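Section 4: Setting up a property and its rooms

Complete Section 3 (user accounts) before you start. You need the Manager role in Zirneo to create a property. Reception users can view these screens but cannot save changes.

4.1 Create the property record

1. Open Setup > Properties and select Add.
2. Enter the property name as guests will see it on confirmations, e.g. Edetcombe Lodge.
3. Enter a short code of up to four letters. The code appears in front of every booking number.
4. Set the check-in and check-out times. The defaults are 14:00 and 10:00.
5. Select Save. The property is created with the status Closed.

Caution: The short code cannot be changed once a booking has been taken. To correct it after that point, the property must be archived and entered again.

4.2 Add room types

A room type holds the price, the number of beds and the list of fittings. Individual rooms take their details from the type, so enter the types first.

1. Open the property and select Room types > New.
2. Enter a name and the maximum number of guests.
3. Under Catering, choose Room only, Breakfast or Self-catering.
4. For self-catering types, fill in the inventory tab. Items listed there are printed on the arrival sheet and on the housekeeping checklist.
5. Enter the base rate per night. Rates by season are covered in Section 6.

Note: A property can hold up to 41 room types. The inventory text is limited to 1,000 characters per type, including spaces. 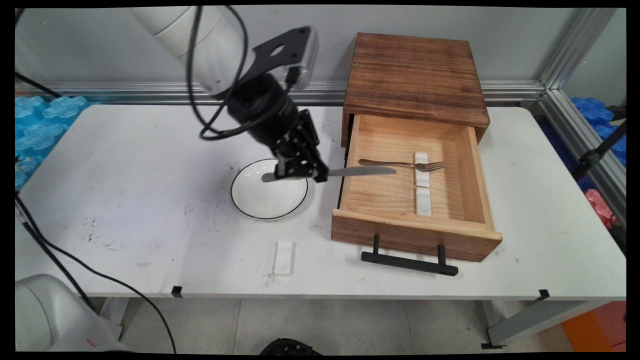

Fig. 4.2 Table knife, plate and open drawer

Inventory items are grouped by place (drawer, cupboard, worktop). Use the same group names across all types, otherwise the housekeeping checklist sorts them separately.

4.3 Add rooms

1. Select Rooms > Add range.
2. Enter the first and last room number. One range can create up to 225 rooms.
3. Choose the room type and the floor.
4. Select Preview. Numbers already in use are shown in red and will be skipped.
5. Select Create.

To leave out a single number, clear its box in the preview. Rooms with names in place of numbers have to be added one at a time with Rooms > Add single.

4.4 Open the property for booking

1. Return to the property record and change the status to Open.
2. Choose the first bookable night.
3. Select Publish.

Availability reaches connected booking sites within 15 minutes. If a room type is missing from a site after this time, check that it has a base rate and at least one room assigned.

Caution: Do not change the status back to Closed to block a few nights. Closing a property withdraws all rooms from all sites. Use Calendar > Block dates (Section 5.3).

Settings for deposits and cancellation terms are in Section 7.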